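Four nights in the dark with Drurnura

April 17, 2023

So I finally went to see Drurnura at the Jistum, after weeks of saying I would and then finding the sofa more persuasive. It's a dance piece with hardly any music in it, and I know how that sounds, but stay with me!

The Jistum is the little studio theatre behind the old bus depot in Plulmont. It has 125 seats and they're all slightly too close together, so you get to know your neighbours (mine had a cough sweet for every scene change). Tickets were 11 pounds if you booked in March, which I did, feeling very smug.

The company is called Ionescu and they've been making work round here for a while, mostly in church halls. This one follows a family over four nights when nobody can sleep. Five dancers, one long table, and a lot of breathing. The first ten minutes dragged, I'll admit. Then two of them started a sort of argument using only their elbows and I forgot I was cold.

The third night is the best bit. All the lights go down to one lamp and the youngest dancer does this slow, rolling solo along the floor, half in and half out of the dark. No tricks, just weight and timing. I held my breath for most of it. The spoken part near the end I could have done without – it told us things the dancing had already said much better.

I got home late, wide awake, and wrote most of this in bed.

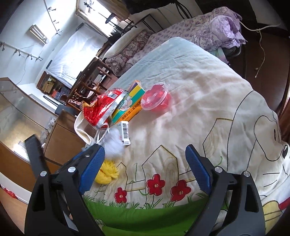 Picket fences on the cartoon sheet.

It runs for nearly 35 more performances, here and then on tour, and there's a chat with the dancers after some of the early ones. Take a jumper, the heating is hopeless. And if you can, sit on the left, because the lamp is on that side and you'll see the hands properly. I'm going back next week with my sister, who hates dance, so I'll report back!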